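Home Explore Notifications Lists Log in

Thread · 14 posts · Friday, January 12, 2024

1/ I've spent a good part of this winter reading over what the Qureshi people call their "sorting corpus" and I have opinions. Long thread, mute me if you need to.

214 shares · 37 replies

2/ The pitch, as it's told in Jarkenville: two arms, a pile of toy bricks, three containers, a person steering. Do it 3000 times, feed it to a model, and the model learns to sort. Not sort bricks. Sort. That one word is carrying a lot of weight for something recorded over one patch of flowery paper.

3/ My first question was how many recordings survive review. They started with 3000 and kept 2702. So 298 got thrown out, and I can't find a written rule for what gets an episode thrown out. I asked. I was told the reviewers "know a bad one when they see it."
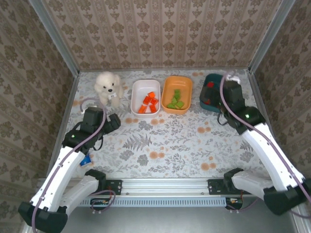
4/ Which may well be true! People are good at that. But if the rule lives in somebody's head, then the model is learning that person's taste along with the task, and when the person changes jobs the taste changes too. I'd bet November's rejects and January's rejects don't look alike.

5/ Also worth saying: a clean sort at the end tells you very little. An operator who bumps a brick twice and then gets it is giving you something useful. An operator who gets it first time, every time, gives you 58 copies of the same afternoon.

91 shares · 12 replies

6/ Grindach makes the opposite case. Their note on collection says hesitations are noise and should be trimmed. I've read that note three times and I still don't see where they tested it. It reads like a preference that got promoted to a finding.

7/ Now the wrist views, because everybody loves the wrist views.
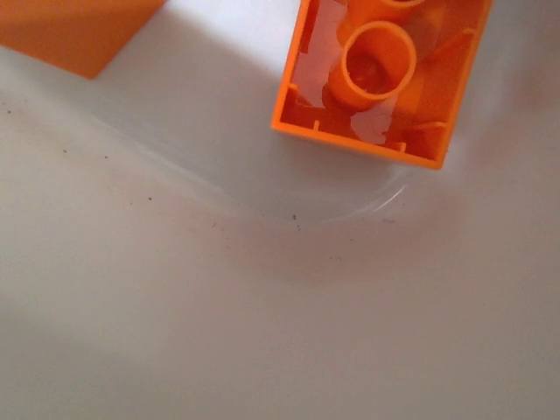 8/ The case for a second viewpoint is that the overhead picture can't see what the fingers are about to close on. Fair enough. I went in ready to be unimpressed and came out half persuaded. An orange brick lying with its open side up shows you the tubes and the thin walls around them, and that's a different grasping problem from the same brick studs up. But nothing in the labels says which way up a brick is. The label says "orange." If the model picks up on the difference, it does so with no help from us.

9/ I put that to the labeling side and got a shrug. Orientation was in the first version of the form, then it came out because it slowed people down. I get it. I've filled in those forms. I'd still rather have 300 recordings with it than the full set without.

10/ Then there's variety. The claim in the write-up is "varied starting layouts." I wanted to know who picks them. Turns out the operator does, by hand, before each run. People are terrible at random. We spread things out and we make it fair. Fifteen bricks, five red, five green, five orange, all in one group with the bowls lined up behind. Nice and even. My kitchen floor has never once looked like that. 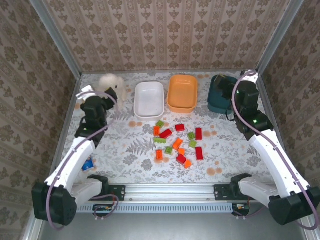 A reply from someone at Durnavgate says I'm being unfair: balanced colors are a choice, you start even so you can tell whether the model has a favorite, and you can always make it messy later. They've had runs where a lopsided start hid a bad habit for weeks.

11/ OK, that's a decent answer and I'll take part of it. Start even, sure. My trouble is with "later." Later needs budget, and budget tends to show up for new tasks, seldom for making an old one uglier. Show me one corpus where the messy round got done at the same size as the tidy one.

66 shares · 19 replies

12/ Someone else asked what I'd do instead. Dull stuff. Write down the reject rule before you record. Shuffle the layouts with a list the operator doesn't control. Keep the rejects – all of them, labeled as rejects – so anyone can check whether the line moved. 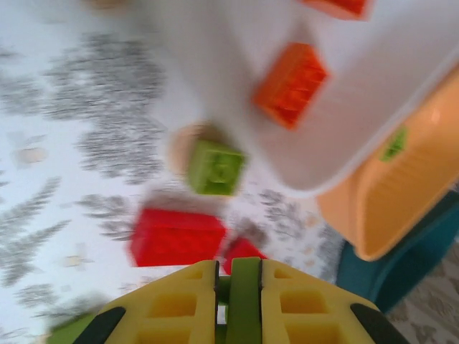 13/ And hold out some operators, please. Every test number I've been shown comes from the same hands that made the training set. Swap in a person the model has never "met" and see what's left of the score. If it holds up I'll say so right here and pin it.

14/ I'm not against any of this, by the way. I think steering by hand is the best source we have right now. I just want the word "sort" back in its box until there's a test that earns it. Replies are open, bring numbers.

148 shares · 41 replies

Back to top · Contact · Terms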